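Hattar Tabletop Notes – README
Saturday, September 25, 2021 | by Ximeng Kang

We use cookies to remember your settings. Accept | Manage

## What this covers

Notes and pictures on the surface of one pale wooden tabletop, kept with the Hattar furniture files. The set has 364 pictures in 2 folders, "grain" and "glare".

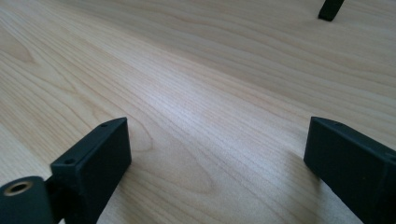

Fig. 1. Looped and arched grain, pale tabletop.

## Grain

Use the "grain" folder to compare figure – arches, waves, straight lines. The lines are fine and close together, and they run on a diagonal in the views shown on this page. Log the pattern first, then the color.

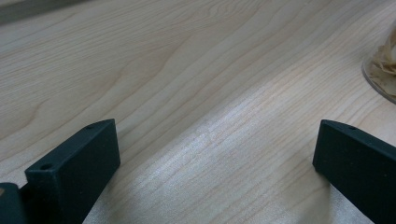
Hattar Notes, p. 2

## Glare

Reflected light turns part of the wood silvery. Don't log those patches as wear or bleaching. Color readings come from the more evenly lit wood only. 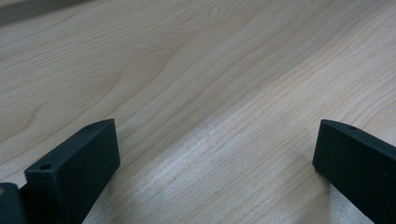 Ximeng Kang, surface records

## Known gaps

The underside and legs are not covered. Finish type is left blank in the table sheet – we have no paperwork for it. File names changed in July, so older Clerkby lists won't match.

Contact: Hattar records desk | © 2021 Hattar | Back to top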